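4.3 Does a second shelf add any room?

The claim most often made for small worktop stands is a simple one. Put a stand with two shelves on a table and the same patch of table holds more. The Colell buying guide puts it as "twice the kitchen on the same worktop", and the first Porkance report repeats the idea without testing it. We were doubtful before we began and we remain so, though for different reasons from those we started with.

The sum behind the claim treats a shelf as a flat area and adds it to other flat areas. People do not use shelves in that way. They use the part they can reach without moving something else, and they use it for things that fit under whatever is above. A lower shelf is only as useful as the gap over it. An upper shelf has no such limit, but it has a height, and people are slow to put glass at a height when a table is free beneath it. None of this is new, and all of it is missing from the guides.

Our 26 kitchens in Premstead were each lent a two-tier stand for the length of the study. Households were told they could use it for anything, or leave it in a cupboard. Over that time we logged 429 placements, a placement being any occasion on which an object was put on the stand and left there until the next visit. Things set down in passing were not logged. We accept that the line between the two is not a clean one, and that visits spaced further apart would have given a lower total.

Most placements were on the upper shelf, and most of those were jars, tins or boxes with lids. The lower shelf took flatter things: a pad of paper, a folded cloth, packets laid on their sides. The table under the lower shelf was used least of all, although it is the very space that the "twice the kitchen" claim depends on. In several homes it stayed bare from the first visit to the last. Asked about it, people gave answers such as "I forget it's there" and "I'd only have to bend down to see". The second answer is worth more than it seems. A space that has to be looked for is not being offered to the person who is standing up and cooking.

Position on the shelf mattered too. Jars tended to drift to the back and to one side, and once there they stayed. We had expected this to be a sign of good use, with the front kept clear for things in daily demand. The logs do not bear that out. The front was often clear because the stand had stopped being used, and the jar at the back was simply what remained. Figure 6 shows a stand with a single jar towards the back left of its upper shelf. From a view like that, a reader could argue for either account, and we would ask anyone who has published such views as proof of tidiness to say which they mean.

Figure 6. Two-tier stand on a table, with a lidded glass jar on the upper shelf and open space beneath the lower one. 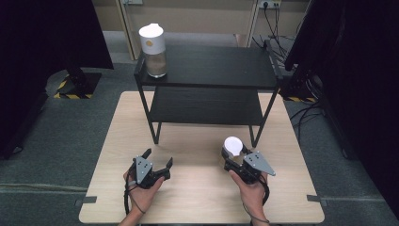 4.4 Jars, lids and the cost of putting back

Lids deserve a section of their own, if only because earlier work leaves them out. The Dissanayake checklist, which we used in a shortened form, scores an object as "away" when it is in its usual place. A jar on its shelf with the lid lying elsewhere scores the same as a closed jar. That seems to us a serious fault. An open jar is half put away at best, and the lid has become a second object with no place of its own.

We therefore scored lids apart from the jars they belonged to. The result was not what the checklist would lead anyone to expect. Households with the neatest scores under the old method had some of the worst under ours. The jar went back to the stand promptly, and the lid stayed down on the table where both hands had been free to deal with it. Dome lids were the ones people complained of most. They give less to hold at the edge, several people told us, and they will not stack.

Should this be blamed on the stand? We think partly. Opening a jar that stands on a raised shelf is awkward, and nearly everyone brought it down to the table first. That adds two movements to every use. A shelf that tidies a jar at the price of lifting it down and lifting it back has not clearly saved anybody any trouble. The buying guides count the shelf and leave out the lifting.

There is a fair reply to this. A jar kept in a cupboard also has to be lifted out, with a door to open as well. The stand may well be better than the cupboard. It is much harder to show that it is better than the bare table, and the bare table is what it replaced in almost every home we visited.
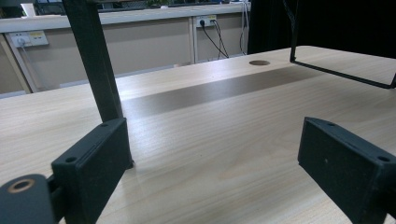

A further point against the usual reading concerns time. Earlier trials were short, and a new object in a kitchen gets used because it is new. Ours ran for 100 days, and the early weeks look very different from the late ones. During the first weeks stands were filled, rearranged and, in one home, moved between rooms. By December most had settled to a few objects that were seldom touched. Had we stopped when the Porkance trial did, we would have reported a success.

We do not claim that settling is the same as failure. A jar that is seldom touched may be just where it ought to be. But the word "used" cannot be stretched to cover both a shelf that is reached for at each meal and a shelf that holds one thing all winter, and in the work we have read it is stretched in exactly that way.

4.5 The table itself

It is odd how little is written on tables in studies of tidiness. The stand is measured to the last detail, and what it stands on is given as "a table" or "a worktop". Yet the table decides a good deal. A stand with thin legs takes up very little surface at its feet and rather more in practice, as people avoid the strip of table next to each leg and will not slide a plate between them.

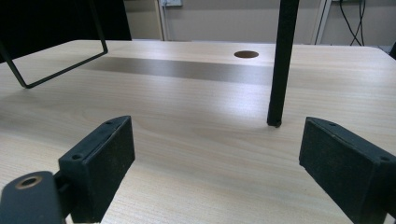
Tables that began life as desks bring a difficulty that kitchen worktops do not. Of the 26 kitchens, one used a proper worktop and 25 used a free-standing table of some sort, and we had treated these as alike when planning the visits. They are not alike. A round cable hole near the far edge, of the kind seen in the table here, takes a piece out of the area where a stand would most naturally go. Owners either set the stand forward of the hole, and lost the strip behind it, or put the stand over it and worried about crumbs. Neither choice appears in any sum of shelf area known to us, and our own first set of measurements ignored it as well.

Surface pattern may also play a part, though here our evidence is thin. Two households with pale wood-grain tables said that they noticed clutter sooner than they had on a darker one. We would not build anything on that. It is the sort of remark people make when a researcher is standing in the kitchen with a notebook, and we had no dark tables to set against it.

What can be said with more confidence is that the free area of the table fell in most homes after the stand arrived, once the avoided strips beside the legs were included. The objects lifted off the table did not make up for them. Whether this would hold for a larger table, or for a stand fixed to the wall, we cannot say from these visits, and Section 5 deals with the wall-fixed kind only in outline.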